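Kemeys Flat-Knit Boxer Brief, Black
Item 344
Supplier: Truswood
Sold singly or in packs of 3

The Kemeys is a close-fitting boxer brief with a mid-length leg and an exposed jacquard waistband. It is cut for everyday wear under work pants or sweatpants. The leg hem is coverstitched and carries no elastic. Care and folding data are given on this page because the waistband is the part that fails first in storage, usually from being creased at the same point week after week.

Specifications
Body fabric: cotton and elastane jersey, piece dyed
Waistband: woven elastic, white ground, black repeat lettering
Seams: flat, four-thread
Waistband height: 38 mm
Wash: warm, with like colors
Dry: tumble low or line
Iron: body only, do not iron elastic

Sorting and folding
Lay clean laundry on a bed or other flat surface large enough to separate the briefs from heavier items. Sweatshirts are folded first and set to one side. Place briefs face up with the waistband fully extended, smooth each leg outward, then fold in thirds lengthwise. Bring the legs up to the waistband and tuck them under the elastic. Do not roll the band on itself.
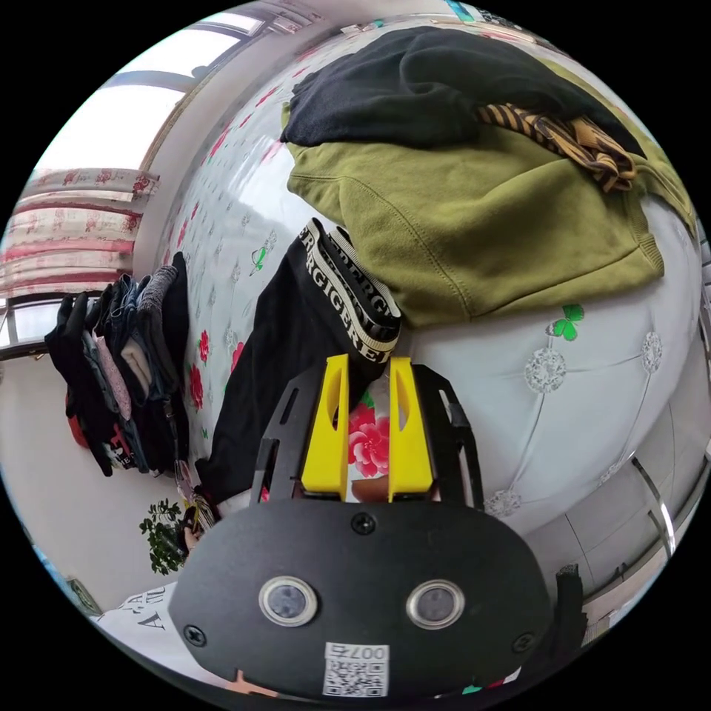
Catalog Supplement, Issue 38, p. 12

Black briefs with a white lettered waistband are easy to pick out against a floral bedspread. They are harder to find once stacked with other black garments, so keep the band edge facing out. An olive-green sweatshirt folded loosely takes more shelf depth than a full stack of briefs and should go on a separate shelf. Ribbed hems and cuffs are laid flat before the final fold.

Storage
The folded brief fits the Tulimeck drawer divider, narrow size (Item 1266). Stand pieces on edge, one row per compartment. Leave enough slack to pull a single piece without dragging its neighbor.

Returns
Unworn packs may be returned with the inner band intact. Opened packs are exchanged for size only. Sizing questions go to Haf Gittins, bulk orders to Jonas Nägeli.

Page revised 15/04/2022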